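okay so I finally read the whole stack of old Tonaven newsletters my neighbor left me and I have Thoughts about washing dishes by hand. thread, sorry in advance

**1/** Background: I moved in December, the new place has no dishwasher, and I have been grumpy about it ever since. Raghavendra (Menon, my old roommate, some of you know him) told me to quit whining and learn to do it properly. Rude! But fair.

**2/** So, the Tonaven. It was a household newsletter, stapled, typed, extremely bossy. My favorite issue has four whole pages on the order you wash things in. Glasses, then silverware, then plates, then anything greasy. I had been doing it exactly backwards my entire adult life.

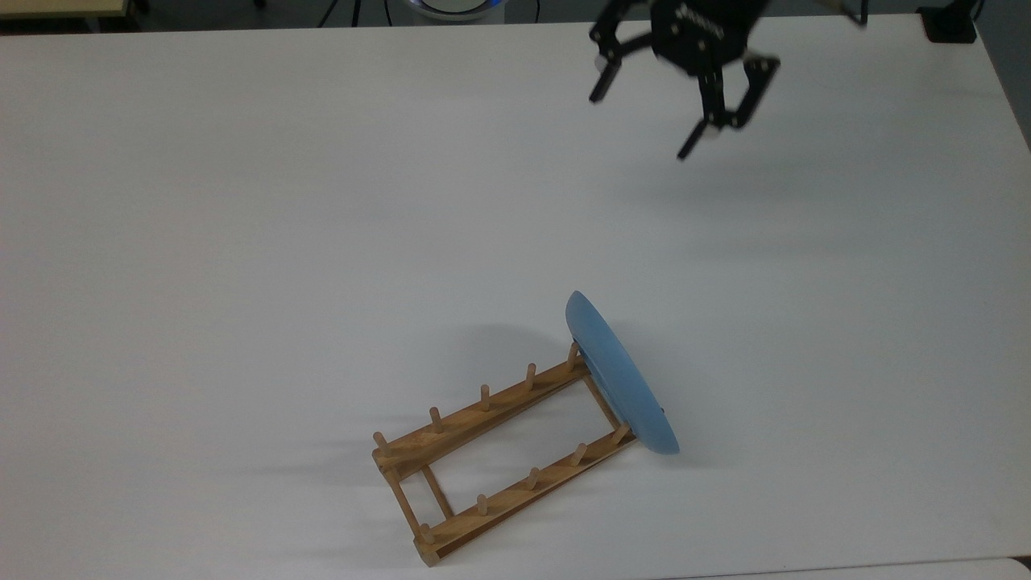 *A wooden dish rack with a light blue plate propped upright*

**3/** There's a page I keep going back to. It's a column called "The Rack and the Towel" and the writer is firmly on team rack. She says a towel just moves yesterday's soup onto today's plate. I read this out loud at dinner and lost my appetite a little.

**4/** She also says plates should stand up with air on both sides. I used to stack mine flat in a wet pile and then wonder why the bottom one smelled like a pond - mystery solved, I guess.

**5/** Water temp! She wants it "as hot as your temper allows." I bought rubber gloves for this. They're yellow, they go up to my elbows, and I feel like a surgeon in a cartoon.

**6/** Soap: everybody in my replies last week said Varghese bars, so I tried one. It's fine? It takes forever to lather and then suddenly there's way too much. Two stars for the smell though, it's like a wet pencil. Going back to the liquid stuff when it runs out.

**7/** A few of you asked if I'm getting a countertop dishwasher instead. I looked at the little Brostden one and it would eat my only good stretch of counter, and I roll out dough there. So no. Ask me again after Thanksgiving.

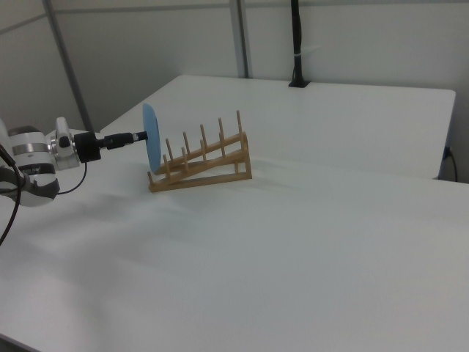
## part two: the stuff I still get wrong

**8/** Cast iron. I know, I KNOW. I left it in the sink overnight again and it came out orange. Trinh Sầm walked me through fixing it over the phone (scrub, dry on the burner, thin layer of oil, repeat) and was very nice about it considering it's the second time.

**9/** Wooden spoons. The newsletter says never soak them. I soak them. They've gone fuzzy. If anyone has sanded one back to life please tell me what grit you used!!

**10/** Travel mugs with the rubber ring in the lid. Did you all know the ring comes out? I did not know the ring comes out. I'm not going to talk about what was under there.

**11/** Next up is the issue on ironing, which I plan to read and then ignore. If you have any old Tonavens in a box somewhere, I'm missing most of the early ones and I'll pay postage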